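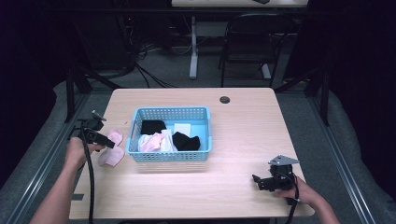
My friend Haziq Lumbantobing keeps his apologies short. "I'm sorry I said that," he'll tell you, and then he stops talking and looks at you with those big patient eyes of his until you can't stand it and start filling the air yourself. I used to think this was rude. I come from a family where an apology runs to three or four chapters, with a section on how tired the person was and another on what their mother was like, and by the time it's over you are usually the one patting somebody's back and saying there, there, it's fine.

I've been thinking about apologies since May, when I hurt someone I love and made a real mess of putting it right. I won't go into the whole thing (it isn't only mine to tell), but it involved a dinner in Lallcombe, a joke at my sister's expense, and a table full of people who laughed at it. She laughed too. Then she went home early and didn't pick up her phone.

So I wrote to her. I wrote 678 words, which I know because the computer keeps count down in the corner of the page, and I was rather proud of every one of them. I explained the joke. I explained what I had meant by the joke, and how long my day had been, and how I had always admired exactly the thing about her that I'd made fun of. I told her how badly I'd slept. I said I felt like the worst sister in the world. And she wrote back, very kindly, "It's okay, please don't be upset," and I felt a great wash of relief that lasted until the following morning, when I read the whole thing over with my coffee and saw that I had written a letter asking to be looked after.

I believe a lot of us do this, and I believe it's worth making a small effort to quit. An apology is supposed to be for the person who got hurt. When I tell you how awful I feel, I hand you a job to do, and if you're a decent sort of person you'll drop whatever you were feeling and go do it. Your hurt gets folded up and put away somewhere for later – and later has a way of coming around at Thanksgiving, over something like who forgot the rolls.

I can already hear the other side of this, because Rizal Wuisan and I have gone several rounds about it. Rizal and I worked together for years at Sarkico, in a room with one window, and we have never agreed about anything to do with feelings. Rizal's view is that a bare apology sounds cold. People want to know why you did it! They lie awake wondering whether you meant it, whether you've always thought that about them, whether it'll happen again. An explanation is a gift, Rizal says, and holding it back is just another way of keeping the upper hand.

There's something in that. I have been on the receiving end of a clipped little "sorry" that felt like a door closing, and I'd have given a good deal for one more sentence. My husband and I went through a bad patch in 2024 when we were both so careful and so brief with each other that you'd have thought we were paying by the word.

But I think Rizal and I are talking about two different moments. There is the apology, and then there is the conversation that may come after it, if the other person wants one. What I did to my sister was cram the two together and hold both ends of the talk myself. She never got to ask me why. She might not have cared why! She might have wanted to tell me what it was like to sit at that table with her face getting hot, and I'd left her no room to say it.
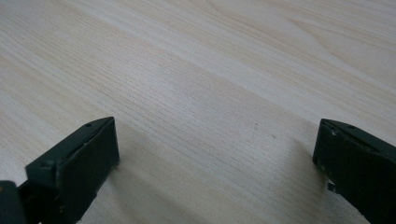 How long should you wait before you explain yourself?

Until the other person asks, or until they've clearly finished telling you how it was for them. That could be five minutes or it could be a month, and you may have to sit on your hands the whole time. If they never ask, you can say once, "I'd be glad to talk about why I did it, whenever you like," and then let it be.

I did try again with my sister. We met at Ong, the noodle place we've been going to since her kids were small, and I said I was sorry for the joke, that it was unkind, and that I'd said it in front of people she has to see all the time. Then I picked up my spoon and stopped. My goodness, that was a long silence. I counted the little bottles by the register just to keep my mouth shut. And then she told me about two other jokes, from years back, that I didn't even remember making. I didn't enjoy hearing it. I wanted very much to say that everybody teased everybody in our house, and it would have been true, and I drank my tea instead.

We're all right now, mostly. She still goes a bit quiet when I start in on a story with her in it, and I've learned to look over at her before I get to the funny part. Sometimes she nods and I go ahead. Sometimes she shakes her head, and I tell the one about my neighbor's goat.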